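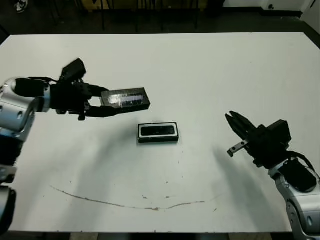
## Afternoon at Iltmont: the two-arm cell and its grip fault

Our visit to the Iltmont lab began at 1 p.m. with a safety talk and a form to sign. Olent, the small firm that rents the ground floor, is teaching a two-arm robot to fit lids on black boxes. The lid has a clear panel in its top face, and that panel has caused most of the trouble.

The left arm picks up the lid and brings it over the table. The right arm comes in with its gripper open toward the box. Each gripper carries its own black sensor module. On paper it is a short job.

### What went wrong

In April the cell was left to run a long series of lid placements. It got through 387 before the left gripper let go of a lid in midair. The lid hit the rim of the box and slid off the table. The arm did not stop. It carried on down to the box with nothing in its fingers, pressed on the rim, and pushed the box into the other gripper. The right arm then stopped on a force limit, but the left one kept pushing for 2 seconds more.

No one was hurt. One finger pad was torn and a bracket had to be replaced.

Olent found two causes:

- The grip check relied on the camera alone. Glare on the clear panel was read as a lid still in place.
- The arms had separate stop circuits. A stop on one side was passed to the other by software, and the message came late.

The second one worried our group more. Several of us run older Esposito cells that are wired the same way – we had never thought to test it.

### What they changed

Both arms now share one hard-wired stop. The grip check also looks at how far the fingers have closed, so an empty gripper is caught before the arm moves down. Speed over the table has been cut until the new checks have more hours on them.

Since the changes the cell has logged 1,118 placements with 3 dropped lids. According to the log, both arms stopped each time.

We asked about the glare. The lab tried a matte film on the panel, but the customer, Etirine, would not accept it on finished parts. Moving the overhead lights is next on the list.

The tour ended in the break room at 4 p.m. Olent has agreed to send us its stop test procedure, and I will pass it on to everyone who signed up for the visit.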